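Lurnley Stone Sealer, 175 ml
Item 2981

A water-based sealer for natural stone worktops, made for Asgate by Umum. It soaks into the surface and dries clear, so the color of the stone stays as it was. Suitable for marble, limestone and travertine. Not for use on laminate, glass or glazed tile.

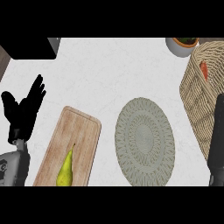 One bottle covers a standard kitchen run with two thin coats. Clear the counter, wash it with plain water and let it dry overnight. Wipe the sealer on with a lint-free cloth, wait ten minutes, then buff off anything left on top. White marble with faint gray veining shows streaks less than black stone does, but check it from a low angle before the second coat. Leave 24 hours before normal use.

Oil and wine should still be wiped up promptly – sealed marble can etch.

Also sold as a twin pack, item 3975. Cloth not included.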